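Reusing cartons for storage: which tape, and how high to stack?

Packing and Removals > Boxes and materials

tinlid
I've got 20 double-wall cartons left over from our move and want to use them again for books and kitchen things. They're Kubiak ones, the medium size. Most are fine but a few have creased on the side panels. Two questions. Is it worth paying extra for Trokberg tape, or is the cheap clear stuff all right? And how high can I stack them on the floor? They'd be there until February.

marl_pit
Cheap tape is fine if you put it on properly. One strip along the middle seam, then one across each end. Press it down hard with the side of your fist. I've used the same brown tape for years.

GreyHenrietta
I disagree about the tape. Cheap clear tape lets go in an unheated room. I had a stack in the garage and the bottoms had opened on most of them by spring. Pay for the Trokberg or use paper tape.

marl_pit
That sounds like damp to me. What was underneath them?

GreyHenrietta
Concrete. There was a sheet under them, but yes, it may have been damp. I'd still not use the cheap tape again.

Czesław Szczepańska
I packed for a removals firm for 10 years. Creases on the side matter more than people think, as the corners and sides carry the weight. A creased carton goes at the top of the stack with bedding in it. Books go in small cartons if you have them. If you only have medium, fill the bottom half with books and the rest with towels. Put a pallet or some battens underneath if the floor is concrete.

tinlid
Thanks. It's a hard floor but indoors. I was planning on stacks of 5.

Czesław Szczepańska
Five is too many with books at the bottom. I'd stop at three.

oddsocks_ian
Five is fine if they're double-wall and properly full. It's the half empty ones that crush. I did my mother's whole flat that way, with a Civetti dinner service in the second row up, and had no breakages.

Czesław Szczepańska
You were lucky with the plates. Stand them on edge next time and keep them in the top carton.

tinlid
There are two boxes on the right in the third one, and the upper one is creased. Would you tape over a crease like that or leave it? 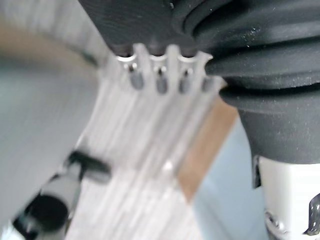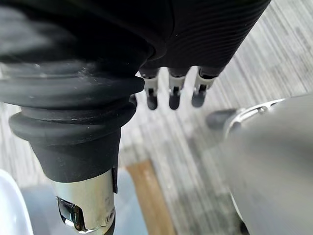
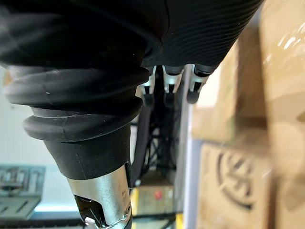 I can send a few back unused as well. The Gurkwood shop takes them for 90p each if they're flat and have no tape on them, so I don't want to tape any I don't need.

marl_pit
Leave creases alone. Tape over one does nothing for the strength, and you'll tear the face off the card when you pull it away.

GreyHenrietta
Agreed on that one at least. Keep the good flat ones back for the shop and use the creased ones for clothes.

oddsocks_ian
Write on two sides of each box, not the lid. You won't see the lids once they're stacked.

tinlid
Will do. Going with three high, books at the bottom, and I've ordered the better tape. Does anyone know if battens need to run the full width of the box?

Czesław Szczepańska
Yes, full width, one near each end.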